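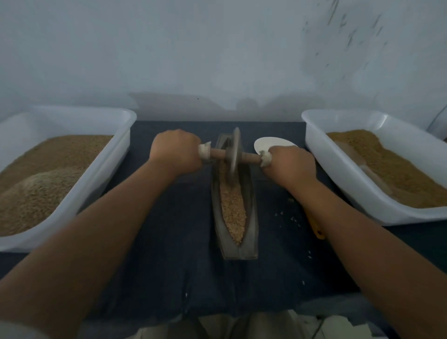
Hi all,

Quick one before I head out. Re the query from the Putby end:

> Has anyone on the list used one of the boat-shaped roller
> mills for small lots of grain? Have the Gkikas notes but they
> skip the bit about how full to load it. Also losing a heap of
> flour every time I empty out.
> Sturkholm grain group

Yep, use ours most weeks. Load it light. A strip along the bottom, no more, otherwise the wheel rides up and you just push grain to the ends. Takes ages but the colour and flavour are worth it.

On losses, get a brush. A cheap pastry brush from the kitchen drawer is fine. Tip, brush, tip again, and do it over a tub so the dust lands somewhere useful.

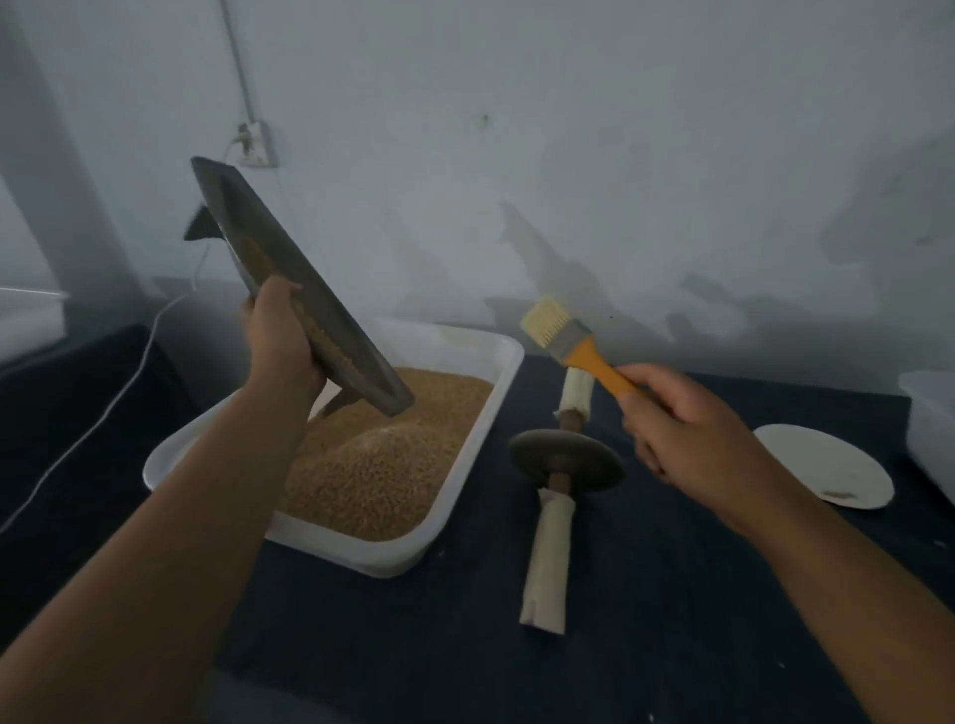

Dont wash anything between batches either, damp metal and flour make glue. Dry brush only.
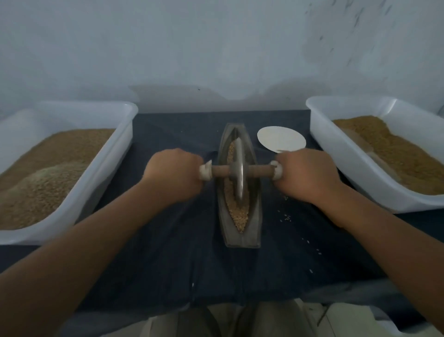
Rolling technique matters more than muscle. Long even strokes, wrists straight, swap off after 55 strokes or your shoulders will know about it Sunday. We sit down to it, a hand on each end of the axle and a tub either side of the trough. Put a dark cloth under teh lot too, the pale grains that jump out show up easily and you can pick them up after.

Sustbridge order still open, 2 spots left. Reply off list pls.

Cheers,
Sustbridge millers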